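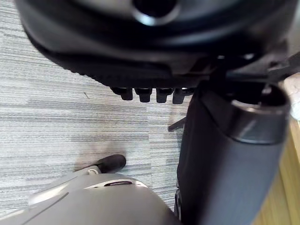 Chiyo Yagi asked whether a Heveo swab test can be repeated with the same strip if no line shows. It can't. Open a new Winik pouch and start again from step 1.

4. Taking the test at home

1. Wash and dry your hands. Check the expiry date on the pouch.
2. Swab both nostrils, then stir the swab in the tube of liquid. Squeeze the tube as you take the swab out.
3. Fit the cap and put 4 drops on the strip.
4. Start a timer and read the strip at 16 minutes. Ignore any line that comes up later.

Note: A faint second line counts as positive. If there is no control line, the test has failed.

Caution: The liquid must not be swallowed. Rinse with water if it gets on your skin or in your eyes. 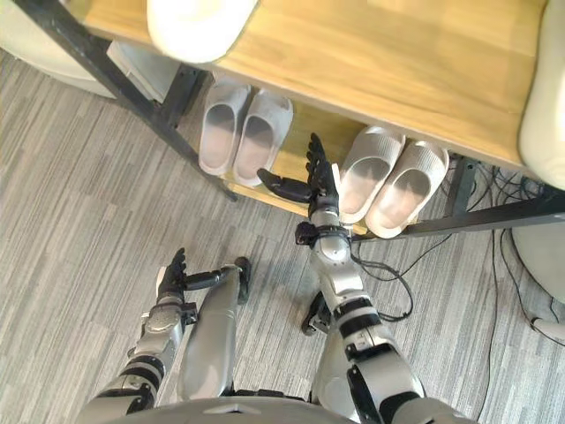 Figure 2. Shelf unit with wooden top board, from above

5. Storing the kit

1. Keep unopened pouches indoors, away from heaters and direct sun.
2. Keep the kit out of reach of children and pets.
3. Do not freeze. Kits left in a car or shed in December should be thrown away.

Replacement caps can be ordered from Nomura, Fletville. Quote the lot number on the box.

Text revised 3 Oct 2024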